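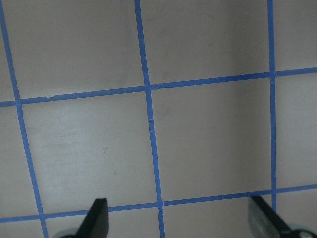
Does marking a worktop into squares with tape help you keep it tidy?

It helps with putting things back where they came from, and it helps when several people share the same surface. It does very little about having too much stuff, and the tape needs replacing more often than its fans admit.

I went to Murkdale expecting to disagree with Li-hua Wei, and for the first half hour I did. She runs short courses in what she calls surface planning, in a room above the Ivitz hardware shop. You cover the table in brown paper, run blue tape across it in both directions, and give each thing you own, or each thing you're sorting, a square to live in. People pay for this. I have a roll of tape at home and had never thought of charging anyone.

"It looks like nothing," she said, before I'd got my coat off. "I know it looks like nothing. You've got a face on already."

I asked her what a square does that a clear table doesn't.

"It makes you decide. If you put a thing down on a bare table you've just put it down. If you put it in a square you've said where it goes. Then when it's somewhere else you notice."

I said I notice now, and that I mostly don't care. She wrote something in her notebook and moved on to the paper, about which she has strong views. It has to be pulled flat before the tape goes on. Plain, never printed. She changes it when it scuffs. The lines don't have to be perfect, in her opinion, and she gets impatient with people who turn up with a set square.

"I had a man spend the whole morning getting his corners right. Lovely corners. He hadn't sorted a thing by lunch."

That seemed to me an argument for my side. If the lines can wander and the squares can come out different sizes, what exactly is the method? She said the method is stopping to look. I said you could do that without buying tape, and she agreed you could, and asked whether I did.

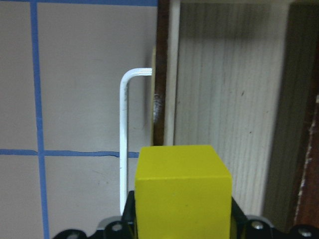
Beginners start with children's wooden blocks, painted in plain colours, and small hooks and pegs. I found this hard to take seriously. Grown adults moving a yellow cube from one square to the next is a strange way to spend a morning, and I told her so. She said the blocks are there for the same reason you learn to drive in a car park.

"If I start people on their own things, they tell me stories. This was my aunt's, this came from a holiday. With a block there's no story. They learn to pick up, place, let go. Then we do the kitchen drawer."

The letting go is the bit she watches. Most of us hover, she says, or nudge the thing a second time after it's down. I tried it and I did nudge it a second time, though I think anybody would with someone standing there.

She has been doing this for 11 years. The claims made for it have grown in that time, and some of them annoy her as much as they annoy me. A firm called Tinine sells a ready-printed mat with an app to go with it. Another, Choi, offered to fit out her whole room with marked benches and sent a quote dated 5/27/22 for £2993. She has kept it in a drawer.

"For lines," she said. "I rang them up and asked if there was a mistake."

So what is the evidence? I asked for numbers and she hasn't got any. She has letters from people who say their garages are better. I pointed out that people with worse garages probably don't write in. She laughed at that, but she didn't have an answer to it, and I don't think there is one. She did say that some come back in June each year for a refresher, which can be read as loyalty or as a sign that it wears off. 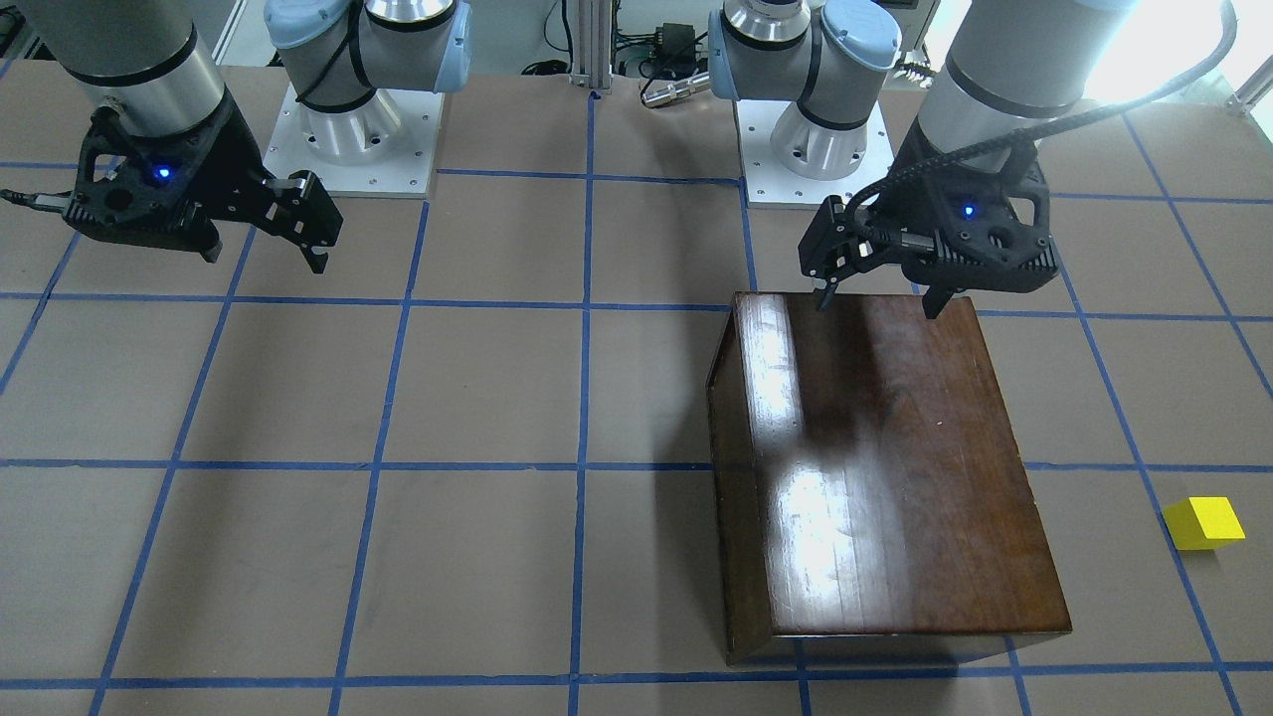

Boxes come last, and here I was more persuaded. Her rule is that a lidded box has to be given its space on the grid before anything goes in it, even if it takes up more than one square. Too many of us, she said, buy the box first and then go looking for somewhere to put it.

"A nice wooden box is the worst. You forgive it anything. It's got a shiny lid, so it can't be clutter. Open it and it's batteries."

I have a box like that. It is batteries, and a foreign plug.

She also makes people take the lid off and put it back on before they leave, so they know there's room to do it where the box is going to stand. It's dull advice and I can't fault it. I had to shift a lamp at home to do the same.

I taped my own kitchen table when I got back and kept it up for five weeks. The post did get opened sooner. The tape lifted at the edge where I lean my elbows, crumbs got under it, and my husband put his cup in whichever square he liked. When I rang Li-hua to tell her, she asked what colour tape I'd used, and then whether I'd put the paper down first. I hadn't.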